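Hovetti Hearing Room Recorder HR-8

Product code 1689
Category: Mediation, arbitration and examination equipment
Manufacturer: Hovetti
Distributed by: Javora

Overview

The HR-8 is a fixed or portable audio recorder for arbitration hearings, examinations under oath and appraisal panels. It records up to 8 microphones on separate channels and writes a mixed reference track at the same time. Each channel is labeled by role (arbitrator, claimant counsel, respondent counsel, witness, interpreter) before the session opens, and the labels are stored with the audio.

The unit is intended for dispute resolution centers, insurance law offices and independent adjusters who hold proceedings on their own premises. It does not produce a transcript. Files can be sent to any reporting service that accepts multichannel WAV.

Recording

Audio is written to two removable cards in parallel. If one card fails or is withdrawn, recording continues on the other and an amber light shows on the front panel. Internal storage holds a third copy until it is cleared by an administrator.

Capacity at the standard setting is 260 hours with all channels open. Closing unused channels extends this. The remaining time is shown on the display and is recalculated whenever a channel is opened or closed.

Pausing the record requires two key presses within three seconds. The pause and the resumption are both entered in the session log with the time of day. There is no erase function on the front panel.

Off-record and caucus use

Mediation sessions are normally not recorded, and many agreements to mediate prohibit it. For rooms used for both mediation and arbitration, the HR-8 has a keyed lockout switch. With the key turned to OFF RECORD, power to the microphone inputs is disconnected by a relay and a white lamp on the top face stays lit. The lamp is wired to the relay and cannot be disabled in the settings menu.

Each table microphone also has its own mute button. A mute applied at the table is logged against that channel only. Counsel conferring with a client during a hearing should use the table mute and wait for the ring on the microphone to change from green to red.

Session log

The log is a plain text file saved with the audio. It contains the file number, the channel labels, start and stop times, pauses, mutes, card changes and any power interruption. Exhibit marks can be added by pressing the MARK key, which inserts a numbered entry at that point in the recording. Exhibit numbering can begin at any value, so a hearing continued on a later date can carry on from the previous session.

A checksum is calculated for every file when the session is closed. The checksum list can be printed or exported. The Dervishi review software, supplied on a separate license, reads the log and lists exhibit marks beside the audio timeline.

Specifications

Microphone inputs: 8, balanced, with individual level control
Recording format: uncompressed WAV, separate channels plus mix
Storage: two removable cards, internal memory
Standard recording capacity: 260 hours
Outputs: one headphone, one line out for the reporter, one network port
Power: external supply with battery backup
Battery operation: four hours with all channels open
Mounting: desktop or rack

In the box

Recorder, power supply, two storage cards, two lockout keys, network cable, printed operating guide. Microphones are ordered separately. The Brarora boundary microphone, part 683, is the recommended type for conference tables. Gooseneck microphones may be used at a witness position if they have a balanced output.

Installation notes

Place boundary microphones directly on the table surface, one per speaking position, clear of binders and laptops. Two people sharing a microphone will appear on one channel and cannot be separated afterward. Run a level check with every position occupied before the parties go on the record.

Remote participants can be brought in on a line-level feed from the conferencing system. Assign the feed to its own channel. Where several people attend remotely, the feed carries all of them on that channel.

Warranty and service

The recorder is covered for three years, parts and labor. Storage cards and batteries are covered for one year. Remove both cards and clear the internal memory before returning a unit for service. Loan units are available through Javora for offices with hearings already scheduled.
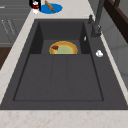 Can the reporter listen to a single channel while the hearing is being recorded?

The headphone output can be switched to any one channel or to the mix at any point in the session. Changing the selection has no effect on what is written to the cards, and the line output stays on the mix.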